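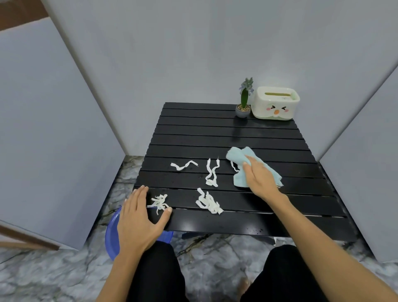

水色の布で黒いテーブルを拭く作業。天板には白い紙片が散らばっている。

グリッパー比較試験、今月から「拭き取り」を追加 Plerkby

2月26日(水)

ロボットハンドの評価を行っているPlerkbyは、家庭内作業を対象としたグリッパー比較試験に、新しく「拭き取り」の項目を追加しました。比べるのは、Starnier製の二指グリッパーと、Trellow製の三指グリッパーの2機種です。どちらも同じアームに取り付け、同じコントローラーで動かします。

試験の課題は、すき間のある板張りのテーブルから、水滴と細い紙片を布で取り除くことです。平らな机での試験は昨年からありましたが、すき間のある天板では布の端が引っかかりやすく、グリッパーの違いがよく出ると担当者は考えています。

比較の基準とするため、最初に人の手による作業を頭部の高さのカメラで記録しています。写真の作業では、右手が布を上から押さえ、左手は天板の手前の端に置かれ、指先が紙のかたまりに触れています。奥には鉢植えと、顔の絵がついたティッシュ箱があります。評価チームは、このような物を倒さないことも採点の対象に入れました。

試験を担当するファテメ・マフムーディさんは、「布をつかむことは、二指でも三指でもできます。難しいのは、つかんだ後に同じ力で押し続けることです。力が弱いと紙が残り、強いと布だけが折れて、紙の上をすべってしまいます」と説明しています。

制御ソフトはRostamiの力制御モジュールを使います。設定の変更は1機種につき3回までとし、それぞれの設定で10回ずつ拭き取りを行います。採点するのは、残った紙片の量、拭き終わるまでの時間、布を落とした回数です。カメラは頭部と手首の二か所に付け、手首のカメラがない場合の結果も別に集計する予定です。布の交換時期についてはまだ決まっておらず、予備試験の結果を見て判断するということです。

これまでに集めた人の作業の記録は、ほかの家事も含めて約3000件になりました。このうち拭き取りの記録はまだ少なく、3月も収録を続けます。

計画をまとめたシャハブ・コルデスターニさんは、「三指のほうが有利だという意見が社内では多いですが、私はまだ分からないと思っています。二指は構造が簡単で、濡れた布を扱った後の手入れが楽です。点数のほかに、手入れにかかる時間も記録して、一緒に発表したいです」と話しました。

2機種の比較結果は、3月中にPlerkbyのウェブサイトに掲載される予定です。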